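Catch-all tray

A catch-all tray (also drop tray, landing tray or, in some trade catalogues, corner tray) is a shallow open container with a raised rim, kept on a worktop, shelf or side table to hold small household articles between uses. It differs from a serving tray in that it is seldom carried, and from a drawer organiser in that it has no internal divisions. The articles placed in it are usually unrelated to one another: stationery, keys, toys, hand tools, batteries, post and parts awaiting repair.

The term is applied both to trays sold for the purpose and to serving trays, seed trays and baking tins put to the same use. In rented and family homes the second group is the more common.

Form and materials

Most catch-all trays are rectangular with rounded corners. The rounding has two functions. In moulded plastic it reduces stress at the point where two walls meet, and in use it allows the inside to be wiped with a cloth without dirt collecting in an angle. The rim is normally low enough for the contents to be seen from a standing position. A deeper vessel is classed as a tub or bin, and is used differently, as articles at the bottom are hidden by those above.

Plastic is the usual material for kitchens and playrooms. It is light, can be washed in the sink and does little harm to a polished surface. Wooden trays are preferred in halls and studies. Metal trays are stiff but noisy, and an unlined metal base can mark soft stone if grit is trapped beneath it. Leather and felt are used for small trays intended for keys and coins.

Colour is generally treated as decoration, but strong single colours have a practical effect. A plain blue or green base gives a clear background against which pale or metallic articles can be picked out. Patterned bases are poor in this respect, and the same difficulty arises with heavily veined stone, on which pins, staples and small screws are hard to find once dropped.

Position

The tray is placed where articles are already being put down. Studies of kitchen layout commonly divide the worktop into preparation, cooking and washing zones, with the remaining surface described as dead space. The back corner of a worktop, where two walls meet, is the usual example. It is too far from the front edge for chopping or mixing, and wall cupboards often restrict access from above. It is suitable for storage of a temporary kind.

A tray set fully into a corner wastes a small area of surface behind its rounded end, and it is normal to leave a gap so that the rim can be gripped. Where the walls are papered, the gap also keeps the rim from rubbing. Wallpaper at worktop height is liable to scuffing and splashing, particularly along the lowest part of the wall, and at internal corners, where the joint between two lengths may lift. Corner strips are fitted in some rooms to cover this joint. Small pieces of adhesive tape are used for minor repairs at the base and for marking out before fixing.

Stone worktops need some further care. Marble is attacked by acids, including vinegar and fruit juice, and liquid held under a tray may leave a dull outline. The tray should be lifted and the surface dried whenever it is wiped. Dragging is to be avoided.

Contents

The contents of a catch-all tray fall into a few broad classes.

Long articles. Handles, rulers, rolling pins and wooden spoons often exceed the length of the tray and are laid across it diagonally, this being the greatest dimension available. An article that still projects will rest on the rim at one or both ends. This raises it clear of the base and leaves a space beneath, but it also forms a bridge on which other articles come to be placed. Cylindrical things laid on such a bridge are unstable and tend to roll towards the lower end.

Oversized toys. Toys made in the shape of ordinary articles at an enlarged scale, such as giant pencils, markers and crayons, are awkward to store. They are too long for a pencil pot and too light to stay in place on a sloping support. They are better kept upright in a tall container or in a toy box.

Stationery. Staplers, tape dispensers, hole punches and scissors move between rooms more than most household articles and are frequently left beside a tray as opposed to inside it. A stapler should be stored on its base. Stored on its side it takes up more surface, and in some patterns the magazine can slide open and release staples.

Books. Paperbacks are not well suited to trays. A book larger than the free area of the base is left leaning on the rim, and the cover takes a permanent curve. Children's paperbacks with illustrated covers, for example those of the Treehouse series by Andy Griffiths and Terry Denton, are often found on kitchen surfaces and are returned to a shelf as a separate step when the tray is cleared.

Food, medicines, blades and loose button batteries are excluded in all published guidance on the subject, the last two on account of children.

Clearing

A tray without a fixed routine fills until articles are placed on the surface next to it. This condition is known in the trade as overspill. It is considered the main sign that a tray is either too small or not being cleared.

The usual procedure is as follows. Articles outside the tray are dealt with first, as they occupy working surface. Each is returned to its own place or, where it has none, set aside. Long articles are then lifted out together with anything resting on them; if the upper article is round it is taken off first and held. The remaining contents are sorted by room of destination. The base is wiped, the worktop beneath is wiped, and the tray is put back with its long side parallel to the wall.

The interval varies. A tray near an outside door may need clearing daily. In a household with school-age children the load rises at the end of term and is at its highest in August, when books, craft materials and toys are in use at home throughout the day. A time of 4 in the afternoon, before the evening meal is prepared, is given in several household manuals as convenient for kitchens.

Articles with no place of their own are the chief difficulty. If they are put back after each clearing they build up as a permanent layer, and the working capacity of the tray falls by the same amount. The Pirzada method, used by some professional organisers, allows such an article to pass through two clearings. At the third it must be given a place, passed on or thrown away.

Commercial types

The Flavlow tray is a one-piece plastic moulding with a broad rolled rim, sold in a single size for worktops. It has no handles. Early versions had a smooth underside and slid easily on polished stone; four rubber feet were added later, and owners of the older type commonly fit their own.

The Zaltska tray is made of bent beech ply with a cork lining. It is narrower and is intended for hall shelves. The lining is glued and will not stand soaking.

Boltmont supplies trays to schools and nurseries in packs of 11, with a coloured base for each group or table. The first production run was of 2,000 trays, of which 800 were withdrawn from sale for warping of the long sides. The side walls of the present pattern are ribbed on the outer face. Domestic users sometimes find the ribs a nuisance, as they hold flour and dust.

All three are sold without lids. A lidded version of the Flavlow was offered for a short time - the lid was used mainly as a second tray.

Related forms

The vide-poche is a small dish or tray for the contents of the pockets, usually kept in a bedroom or hall. The butler's tray is a large serving tray on a folding stand and is meant to be carried. The tidy is a divided container for a single class of article, such as cutlery, pens or sewing materials, and depends on its contents being known in advance. A junk drawer serves the same purpose as the catch-all tray but is closed, and for that reason is cleared much less often.

Some writers treat the tray and the junk drawer as two stages of one system, with articles moving from the first to the second at each clearing. The arrangement keeps the worktop free at the expense of the drawer. Where both are present, it is usual to clear the drawer first, so that there is space in it when the tray is emptied.
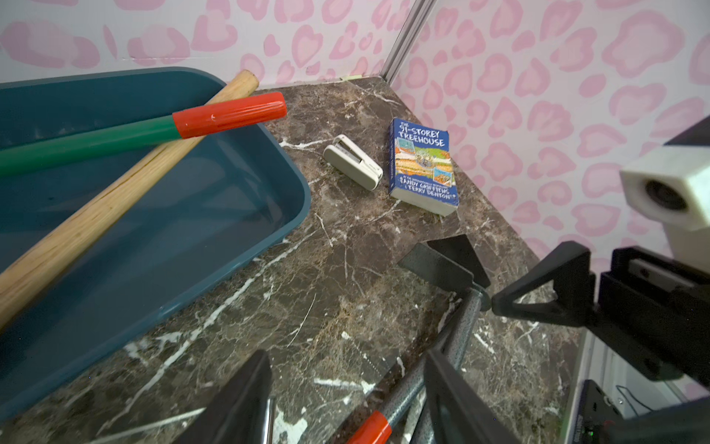 Drawers used in this way are best lined with a removable mat, which can be lifted out with the finer debris and shaken. The mat should be cut slightly short at the front, otherwise it rides up and catches on the frame of the unit as the drawer is closed.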